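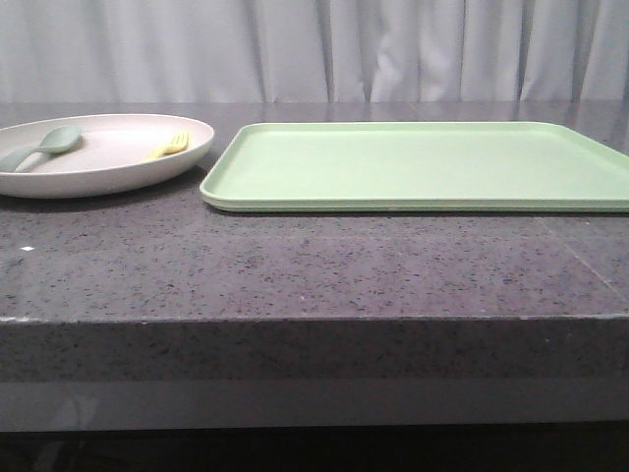

Pasar los cubiertos de un plato a una bandeja es una tarea que una persona resuelve sin pensar y que un brazo robótico de gama media todavía falla con frecuencia. Por eso sirve como primera prueba para saber si una máquina puede ayudar a recoger la mesa. Hace falta muy poco material: un plato con una cuchara verde salvia y un tenedor amarillo claro, una bandeja rectangular vacía al lado y una encimera oscura despejada por delante. En esta guía explico cómo montar la prueba, cómo puntuarla y qué se puede esperar de los resultados.

Qué se necesita

- Un brazo de sobremesa con pinza de dos dedos. Yo uso un Zeltine, pero vale cualquiera con control de fuerza en la pinza.
- Una cámara fija con vista de toda la zona de trabajo.
- Un plato llano, una bandeja con reborde bajo y dos cubiertos de colores distintos.
- Un programa de control que permita grabar demostraciones. El mío es Cenum.

Paso 1. Preparar la superficie

Coloque el plato a la izquierda y la bandeja a la derecha, casi tocándose. Si los separa mucho, el recorrido es más largo y el cubierto tiene más tiempo para girar dentro de la pinza. Ponga detrás un fondo liso. Una cortina blanca funciona bien, siempre que no haya corriente: los pliegues que se mueven confunden a la detección.

Las encimeras pulidas dan más trabajo que las mates. Los reflejos cerca del borde del fondo cambian con la luz, y un modelo entrenado por la mañana puede empezar a fallar a las cinco de la tarde. Cierre la persiana y trabaje con luz artificial, al menos en las primeras sesiones.

Paso 2. Colocar los cubiertos

Empiece por la disposición fácil: los dos cubiertos paralelos, con espacio entre ellos. La pinza necesita sitio para bajar un dedo a cada lado del mango. Deje para más adelante los cubiertos cruzados o pegados al reborde.

El tenedor suele ser más difícil que la cuchara si tiene el mango corto. Reynaldo Dagdag, que repitió la prueba en su taller, lo agarraba por la unión entre el mango y los dientes y obtuvo mejores resultados que yo. He adoptado su punto de agarre.

Paso 3. Grabar las demostraciones

Guíe el brazo a mano y grabe el movimiento completo, desde la posición de reposo hasta que suelta el cubierto en la bandeja. Yo grabé 187 demostraciones repartidas en varias tardes de julio. Cambie un poco la posición de los cubiertos en cada una, o el robot aprenderá una trayectoria única y la repetirá aunque el tenedor esté en otro sitio.
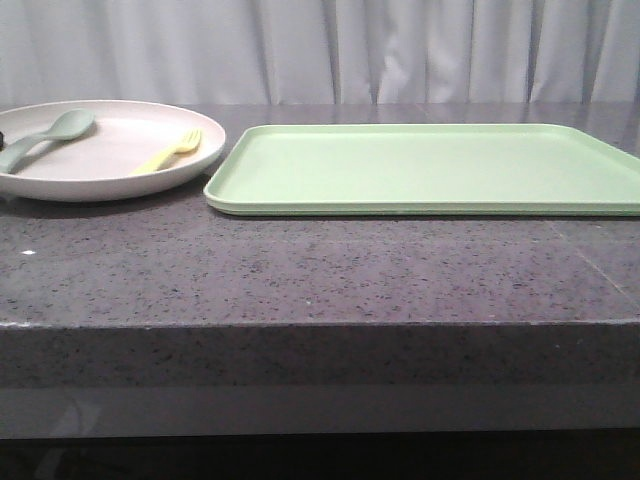
Borre las grabaciones en las que haya tenido que corregir el agarre a mitad de camino. Quedan menos datos, pero el brazo deja de copiar los titubeos.

Paso 4. Hacer los intentos y puntuarlos

Haga todos los intentos seguidos y sin tocar nada entre la orden y el final. Cuente como acierto solo el caso en que los dos cubiertos acaban dentro de la bandeja y el plato no se ha desplazado. Un cubierto apoyado en el reborde es un fallo, aunque no se caiga.

Mis resultados con el Zeltine fueron estos:

Intentos: 51
Fallos: 17
Fallos en los que el brazo arrastró el plato: 4

Los demás fallos fueron casi todos del tenedor. La pinza cerraba demasiado arriba, el mango resbalaba y el brazo seguía su camino hasta la bandeja sin nada entre los dedos. Conviene añadir una comprobación de la apertura de la pinza antes de iniciar el traslado - son pocas líneas y evita los viajes en vacío.

Problemas frecuentes

El brazo empuja el plato. La altura de bajada está mal calibrada. Súbala un par de milímetros y repita la calibración con el plato puesto, no sobre la encimera.

La cámara no distingue la cuchara de la bandeja. Ocurre con tonos verdes parecidos. Cambie el color de uno de los dos o añada una luz lateral que marque la sombra.

El cubierto gira al levantarlo. Ponga fundas de silicona en los dedos. Las de Tollura me han durado más que las caseras.

Entonces, ¿puede un robot recoger la mesa?

Por ahora, no toda. Con dos cubiertos ligeros, un plato limpio y luz constante, acierta dos de cada tres veces y tarda bastante más que una persona. Con restos de comida, vasos o cubiertos amontonados no he conseguido números que merezca la pena publicar. Ulises Montoya está probando una pinza de tres dedos en el taller de Rivadeneyra y ha quedado en pasarme sus tablas. Cuando las tenga, ampliaré el paso 4 con los cubiertos cruzados.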